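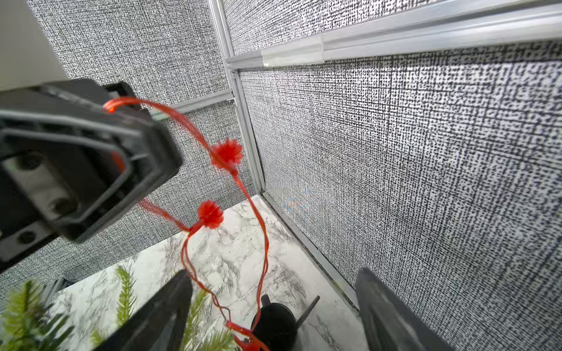 双臂理彩串，腕部相机视角，红色绳串绕在对侧夹爪上。

开一串记录，讲双臂工位上的一个停机联动故障。工位跑的是节日装饰整理任务：两台臂各持彩串一段，配合着往小型仿真松树上绕。控制框架是 Zuvar，安全侧逻辑是我们自己写的。故障定性：一侧保护停机后，另一侧没有同步停下，继续执行了一段轨迹。

现象先写清楚。左臂报跟随误差超限，进入保护停机，夹爪保持闭合。右臂此时正在外拉，收到停机请求的时间比左臂晚了 300 ms。这段时间里彩串被两头拽住，从松弛变成绷紧，然后从右爪指间滑脱。没有人受伤，工位里当时也没有人的手。

没人受伤不改变定性。操作员换料时会把手伸到台面上方，如果当时轨迹还没走完，绷紧的绳和还在运动的夹爪就在手边。按安全事件登记，没有走普通缺陷流程。

这条故障在 12 月调试时出过一次，当时写的是“偶发滑脱，疑似夹持力不足”，处理办法是把夹持力调高一档。这个处理是错的。夹持力越高，绳越不容易滑脱，绷紧时传到两侧关节上的力就越大。滑脱是结果，调它等于把唯一的泄力途径堵上。

排查顺序：
先看夹爪。指面无破损，开合行程正常，回零正常。
再看绳。绳本身有弹性，表面光滑，绒球状的小饰件会卡在指间，也会互相勾住。
再看日志。两侧时间戳对齐以后，延迟就出来了，前两项可以放一边。

关于绳，多说两句。柔性件麻烦在状态不可直接测量。刚性件夹住以后位姿基本确定，绳夹住以后只确定了一个点，其余部分在哪里、有没有搭到对侧手指上，要靠图像估计。绳搭在手指外侧、没有进到指间，这种情况控制器读到的夹持反馈是“空夹”，但绳已经挂上了。

也就是说，“空夹”不能当成“没有连接”来用。原来的逻辑里有一条：若一侧为空夹，则解除双臂耦合约束，两侧各自规划。绳挂在手指外面时，这条规则会在物理上仍然相连的情况下把约束撤掉。后面的事就顺理成章了。
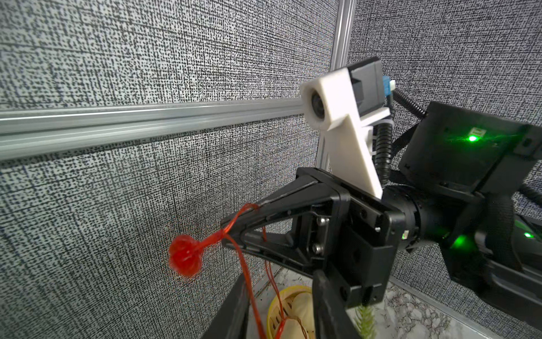
出事时绳已经绷紧了，为什么力矩监控没有先把右臂停下来？
右臂的阈值是按空载高速运动标定的，余量留得大，绳的拉力在滑脱之前始终低于阈值。左臂先停，是它的轨迹当时正好在减速段，跟随误差的窗口更窄。

接着说延迟从哪里来。Zuvar 里每台臂一个独立进程，保护停机先写本侧状态，再由协调进程轮询后转发给另一侧。轮询周期不算长，但协调进程和图像处理跑在同一组核上。图像一忙，轮询就被挤到后面。

复现试验，低速，围栏关闭，急停按钮旁边有人值守。在左侧人为注入停机信号，记录右侧响应时间。图像处理关闭时，每次都在正常范围内。图像处理打开、几路相机同时出图时，有四次明显超出，最长的一次和现场日志对得上。

Fuseini Mahama 提过另一种解释，认为是总线丢帧，重传造成了等待。查过总线计数器，出事时段内丢帧计数没有增加，这条排除。他要求把计数器的原始导出一并附在报告后面，已附。

硬件急停回路不受影响，这一点要单独说明。急停按钮是硬接线，按下去两侧同时断使能，复测正常。出问题的是软件层的保护停机联动，两者在界面上用的是同一个红色图标，操作员分不出来。图标的事另开了一条。

修改内容如下。
停机信号改走两侧控制器之间的数字 IO，直接互锁，不再经过协调进程转发。协调进程保留，只做记录。
协调进程绑定到单独的核，图像处理不得占用。
耦合约束的解除条件改为：空夹，并且图像判断指尖附近无绳，两个条件都满足才解除。图像判断置信度不够时，按有绳处理。
夹持力恢复到 12 月之前的值。

另外加了一个相对距离监控。两侧夹爪之间的距离如果超过当前绳段的可用长度，就先减速，再停。可用长度按最近一次确认的夹持点估算，取偏小值。取偏小值会导致误停，这个代价接受。

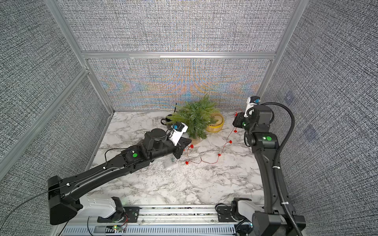
误停的数据也有了。改完以后连续跑了一批，误停大约 21 次，多数发生在绳从台面被提起来的那一下：绳段自己打了个弯，估算长度比实际短，监控认为快拉直了，其实还松着。误停后要人工确认再恢复，节拍变慢，但没有再出现一停一动的情况。

恢复流程也改了。原来停机后点“继续”，两台臂会从断点直接接着走。断点附近绳的状态已经变了，接着走没有依据。现在必须先让两侧夹爪低速张开，操作员目视确认绳已脱开、没有挂在支架或线缆上，再回到起始位。从断点继续的按钮已经去掉。

脱绳有一个操作要求：先断使能，再用手。夹爪闭合时不许从指间往外抽绳。绳有弹性，抽出来的瞬间会回弹，饰件会打到手。这条写进了工位卡片，之前没有。

Maricruz Rosales 问，能不能给绳的两端加易脱连接，受力超过一定值就自己断开。思路没有问题，但任务对象就是成品彩串，加了连接件就换了对象，数据和现场不一致。暂时不做。如果以后做纯安全验证用的试件，可以考虑。

也有人问换夹爪指型能不能解决。能减少挂绳，解决不了联动。窄指尖、镂空指对绳类物体都不友好，绳容易从侧面搭上去，实心宽指面好一些，但抓细小饰件时视线被挡得更多。指型的评估放在下一轮，不和这次的修改混在一起验证，否则改善是谁带来的说不清。

还没关掉的项：
Lolus 工位用的是同一套协调进程，尚未升级，升级前限速运行，不允许图像处理和双臂动作同时开启。
右臂力矩阈值按任务分段重新标定，正在做。
界面图标区分，等前端排期。
夹爪线缆护套和绳的干涉，目前没有发生过记录在案的勾挂，但相对距离监控覆盖不到这种情况，需要单独的检测办法，还没有方案。

报告版本是 2022年2月，编号以内网登记为准。手上有双臂加柔性件工位的，建议先做一件事：图像处理满载，单侧注入停机，量另一侧的响应时间。空载量出来的数不要用。

后续标定结果接在这条下面发。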